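Can a machine do the laundry yet, beyond the washing?

My washer-dryer handles its own part fine. I want to know about the rest: picking clothes up off the furniture, getting them into a basket and carrying it to the machine. I keep seeing clips of the Drolus and the Trarano doing chores and I can't tell how much is real. We are a household of 6 and I'd pay for something that worked. The job I mean is a basket on the floor and clothes dropped on the sofa.

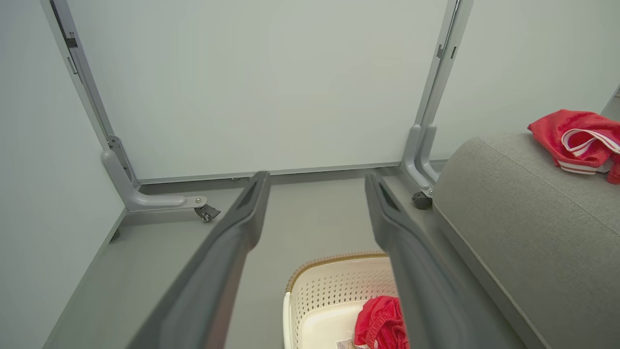 Red clothes, one in the basket and one on the seat.

Is there anything I can buy now?

Answer 1 (accepted)

Nothing I would spend money on. Picking up one garment from a flat seat and dropping it in an open basket is within reach of a two-fingered gripper, and research arms have managed it for years. The trouble is everything next to it. Cloth has no fixed shape, so the arm has to choose a fold to grab each time, and if it takes a single layer near the edge the rest may drag or catch. A thing half over the side of a cushion is harder than one lying flat.

I helped with a Kettani trial last November. On a good run it cleared 4 items in 10 minutes. On a bad one it picked up the same sock 3 times. Carrying a full basket through a doorway was never tried.

Baskets matter more than you would expect. A wide top and a stiff rim help a lot. Start with it empty and close to the seat, so the arms don't have far to reach.

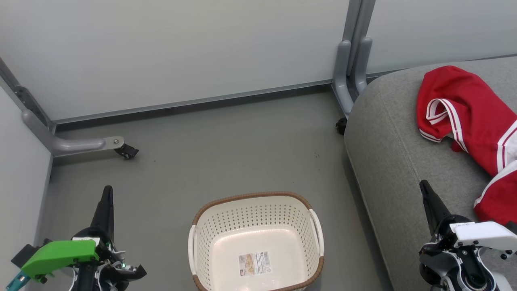 Answer 2

No. Get a second basket and put it where the clothes land.

Answer 3

I thought Skoka were doing one that folds? Might only be towels. I'd wait, prices will come down. My robot vacuum can't cope with a rug so I'm not holding my breath.

Contact us | Copyright and terms | Back to top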